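Ballumton open day, July

What a morning! The old paper mill at Ballumton opens its doors once a year, and I finally got a place on the 7 o'clock tour (yes, in the morning, before the machines get loud). We put on ear plugs and followed Duyên Văn along the pulp vats, up the iron stairs and out over the drying hall, where the rolls weigh 727 pounds each. I could have stayed up there all day - the smell of warm paper is wonderful!

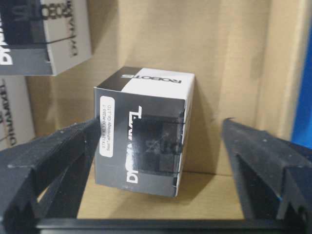
Raelene Cosgrove asked if the river still drives anything, and was told that the small wheel runs the rag beater every Tuesday. I'm going back for that. Parking is in the lower field, and the cheese rolls sell out by ten.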